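Hinholm shed, workshop notebook, March, started just after 2 with the kettle on

Left arm first today, as Korkor wanted the pouch tried before we touch anything else.

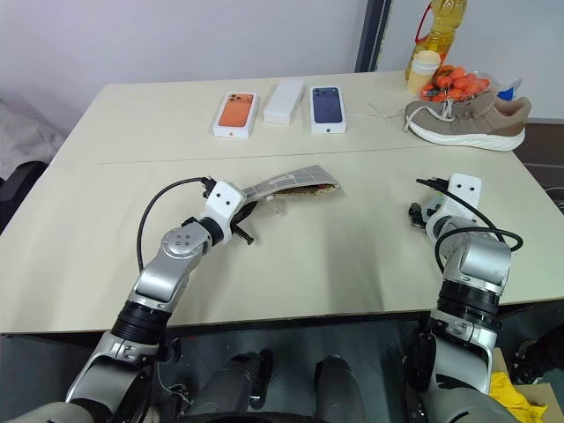
I've put the closing force down to 188 in the Lundent settings (it was 774 when I picked the job up, goodness knows which of us did that, probably me) and I like it a good deal better for fabric. Anything stiffer can have its own number later on.

The wrist cable still wants thinking about. Nkrumah says a longer loop, I say a clip halfway down, and we've agreed to do his way first as he's got the spare length from Lamptey and I've got no clips!

Still to do: same settings copied over to the right arm, then the phone boxes, slowly, speed at 100 and no higher please. The shoe can wait until Korkor's back, she has ideas about the laces.

Tumovberg manual is on the shelf by the sink if anyone wants it. Page on homing is the one with the tea on it.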